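Vom Glück der glatten Kante

Es gibt Stoffe, die wirft man nicht weg, man legt sie zusammen. In unserem Haus in Wislow liegen sie in einem Schrank auf dem Treppenabsatz, drei Fächer hoch, und wer etwas herauszieht, bringt unweigerlich alles andere mit ins Rutschen. Im September, wenn die Sommersachen nach hinten wandern, nehme ich mir deshalb einen langen Nachmittag, koche eine Kanne Tee und fange noch einmal ganz von vorn an.

Am liebsten mag ich die graublauen Tücher, die mit den Jahren so weich geworden sind, dass sie sich fast von allein legen (fast!). Man streicht sie mit der flachen Hand aus, sucht den Saum und führt ihn zur anderen Seite hinüber.
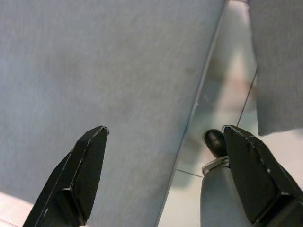
Meine Großmutter in Risby nahm dafür immer den Küchentisch, und bis zu 105 Tücher sollen es in manchen Wintern gewesen sein, Gästewäsche eingerechnet. Ich komme mit weniger aus und brauche trotzdem länger, weil ich zwischendurch gern aus dem Fenster schaue.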